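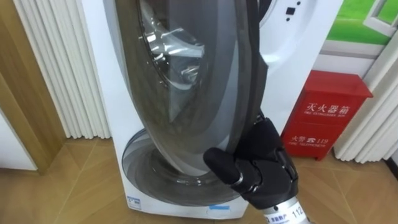
Lave-linge à chargement frontal, hublot ouvert.

Reprise de la saison de softball, donc reprise des notes. Le club joue cette année sous le nom de Dakier, après la fusion de mars, et la feuille de statistiques a été refaite à partir de zéro. Je consigne ici la méthode, pour ceux qui m'ont écrit à propos des moyennes publiées le mois dernier.

L'équipe est à .500 après la première phase : autant de victoires que de défaites, un différentiel de points légèrement négatif. Rien d'anormal à ce stade. L'indicateur que je surveille est le taux de présence sur base, calculé selon la formule habituelle : coups sûrs, buts sur balles et atteints par lancer, divisés par les présences au bâton hors sacrifices-amortis et obstructions. Les ballons-sacrifices restent au dénominateur. C'est l'origine de l'écart signalé avec la feuille de Jolteneck, qui les retire.

L'effectif a accumulé 108 buts sur balles, matchs amicaux compris. Le chiffre est élevé pour notre niveau et tient en partie à la zone de prises, très variable d'un terrain à l'autre. À Henríquez, les lancers bas sont presque toujours appelés balles. À domicile, c'est l'inverse. Je n'applique aucune correction de terrain, l'échantillon ne le permet pas.

Côté lanceuses, le nombre de lancers par manche reste trop haut. La rotation à deux fonctionne tant que la première tient cinq manches. Au-delà, la vitesse baisse et les contacts durs partent vers le champ gauche. J'ai proposé de changer au quatrième tour de batte adverse, sans tenir compte du score. L'essai a été fait sur deux rencontres, ce qui ne prouve rien.

Saisie des données : j'ai abandonné le tableur pour Jistel. L'import accepte jusqu'à 2 000 lignes par fichier, une ligne par lancer. Au-delà, il faut découper par match. Penser à vérifier l'encodage avant l'envoi, les accents des noms de terrain sautent une fois sur deux. Les retraits sur jeu forcé doivent être saisis à la main, le menu ne les distingue pas des autres retraits au sol.

Reste la question des erreurs défensives. Deux marqueurs, deux totaux différents pour le même match. Je garde la feuille officielle et je note l'autre en commentaire.

Prochaine mise à jour après le déplacement à Henríquez. Le fichier brut est disponible sur demande, au format CSV, séparateur point-virgule.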